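4.3 Setting Up the Pitching Machine for Batting Practice

Read section 4.2 (Assembling the Tripod) before you start. The Prantl feeder must be attached and the power cord unplugged until step 6.

Tools needed: 10 mm wrench, tape measure, level. The wrench is in the bag with the spare wheel bolts.

1. Place the tripod on flat ground behind the L-screen. On the Lodow practice field, use the rubber plate already set in the turf. On grass, push the foot spikes all the way in.

2. Measure from the front leg of the tripod to the back point of home plate and write the distance on the setup card. Use the same distance each time the same age group hits.

3. Set the level across the top of the frame. Adjust the rear leg until the bubble is centered, then tighten the leg bolt.

4. Spin both wheels by hand. They should turn freely and stop without scraping. If a wheel rubs on the guard, loosen the guard screws, move the guard outward, and tighten them again.

5. Check the gap between the wheels with a practice ball. The ball should be gripped on both sides but still push through by hand.

CAUTION: Keep fingers, sleeves, drawstrings and batting gloves away from the wheels. The wheels keep turning for about 10 seconds after the switch is off.

6. Plug the cord into a grounded outlet. Run it behind the screen and out of the hitter's path to first base.

7. Turn both speed dials to the lowest setting, then switch on. Let the wheels come up to speed before feeding a ball.

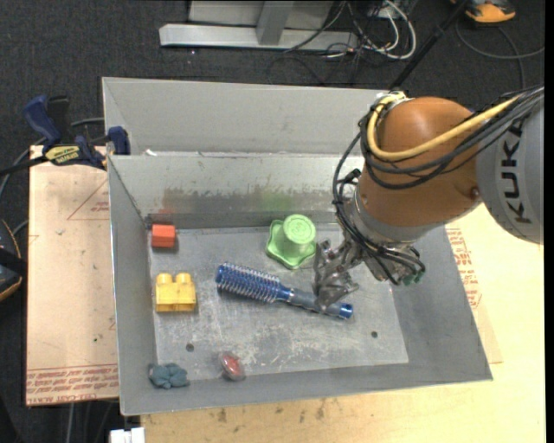
Skekesstead Baseball Club, Equipment and Fields

8. Feed 8 balls with no hitter in the box. Watch where each one crosses the plate. Move the aim handle a little at a time and lock it after every change.

9. Raise the dials to the speed you want. The top setting is 80 mph and is for the senior squad only. Players in the under-10 group stay on the lowest setting.

10. Feed several more balls at the new speed. A faster ball drops less on the way to the plate, so the aim will usually need to come down.

Note: Changing one dial and leaving the other where it is will make the ball curve. For straight pitches, both dials must read the same. For a curve, see section 4.5.

Using the feeder

Load dry balls of one type only. Mixed or waterlogged balls come out at different speeds and can go inside on a right-handed hitter. Do not load balls with loose seams. Put them in the discard bucket.

The feeder light blinks before each pitch. Make sure the hitter knows this and is ready before you press Start. Stop the feeder any time someone walks in front of the screen, including to pick up balls.

CAUTION: Never reach into the feeder to clear a jam with the power on. Switch off, wait for the wheels to stop, unplug the cord, and then remove the ball from the back.

Putting the machine away

Turn both dials down before switching off. Wipe the wheels with a damp cloth and let them dry. Do not use solvent or oil on them. Store the machine in the Brernesach shed with the cover on and the cord hung on the hook, not wound around the legs.

Wheels should be checked for cracks every March before the first outdoor session. Replacement is covered in section 6.1.

Section last revised Feb 11, 2026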